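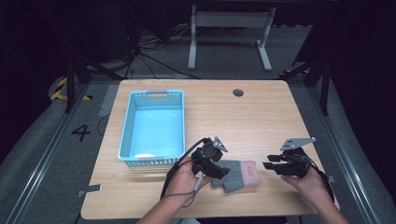 A grey knit glove and a blue basket on a table.

Bruldale's single glove problem has reached 70, and the town has run out of drawers to put them in.

The lost property room at the Jilwood centre took in 200 items last winter, among them a trombone mouthpiece and a cake stand. Umbrellas get claimed. Gloves, it seems, are left to make their own way in the world.

Iason Lazaridis, who inherited the room along with its kettle, has now moved the sorting on to tables, with plastic baskets for anything that might yet find its other half. In the first month he made 14 pairs, two of them by what he calls "a generous reading of navy".

"People ring up about one glove and describe it like a missing cat," he said. "Then they come in and say it's the wrong grey."

Unclaimed gloves will be kept until December. The room opens at noon, and callers are asked to bring the one they still have.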